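Kinbridge Community Help > Home and Laundry > Fabric care

Navy and white stripes, the white is turning grey-blue. Can it be saved?

Asked by Henrike Eichhorn
Viewed 141 times

Hello to all. I have moved to Kinbridge in May and in the new flat I must share the washing machine with two other parties. I own several striped things in navy and white, and I like them very much. On some of them the white has now become a dull colour, between grey and light blue.
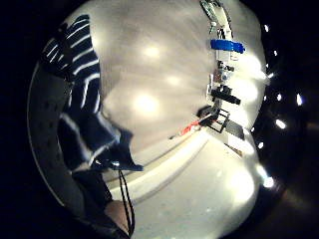
I wash at 40 degrees with a normal powder, the dark things and the striped things together, because I have not enough laundry for separate loads. The water here is quite hard, I was told. I have already tried one wash with vinegar in the softener drawer and I could not see a difference.

My questions are: is this dye from the navy parts, or is it only dirt and minerals? And may I use a whitener on a striped fabric without harming the blue? The label says only "wash with similar colours", but for stripes I do not know what is similar. Thank you in advance.

Answer 1
Wendell Bellamy
28 people found this helpful

It can be both, but from what you write I would think first of loose dye. Do a small test before anything else. Wet a white cotton cloth with warm water and press it for one minute on a navy stripe, on the inside of a hem. If the cloth becomes blue, the fabric still gives off colour and you should wash it cold until this stops.
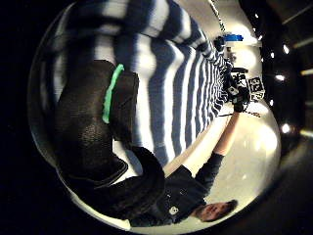 Navy and white stripes

For the whitener: please no chlorine bleach. It will take the navy away in patches and you cannot repair this. Oxygen bleach (sodium percarbonate) is milder, and on colourfast cotton it is normally fine. Not on wool or silk. I do it like this:

Dissolve the powder fully in a bucket of warm water, in the amount the packet gives. Put in one item only, the one you would miss the least. Look at it after 25 minutes. If the blue is still strong, you can leave it a few hours. Rinse twice and wash alone at 30 degrees.

After the wash, take the things out of the machine immediately. A wet striped fabric which lies folded on itself can transfer colour to the white parts, and I believe many people get the problem there and blame the detergent. For the same reason I hang stripes flat over two lines – never doubled over one.
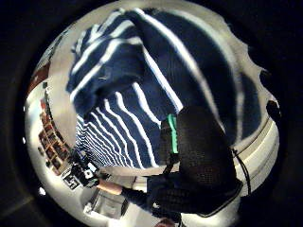 With hard water you should also look at the dosage table on your powder. Too little powder in hard water gives exactly the greyness you describe, slowly, over many washes. I have increased mine by half a cup when I came to this side of the river and the towels were better after a month or so.

Comment from Henrike Eichhorn: Thank you, this is very clear. The test cloth stayed almost white, so I will begin with the dosage.

Answer 2
Malte Kramer
18 people found this helpful

Colour catcher sheets. Put one in each load, finished. They are sold in the Wegener shop beside the laundromat.

Comment from Wendell Bellamy: They help against new dye in the water, but they do not remove what is already in the white.

Answer 3
Anneliese Reuter

My mother used salt for this. I don't know if it works with modern fabric, the dyes are different now. Also check the rubber seal of the shared machine, ours was full of grey slime and everything came out dull until we cleaned it.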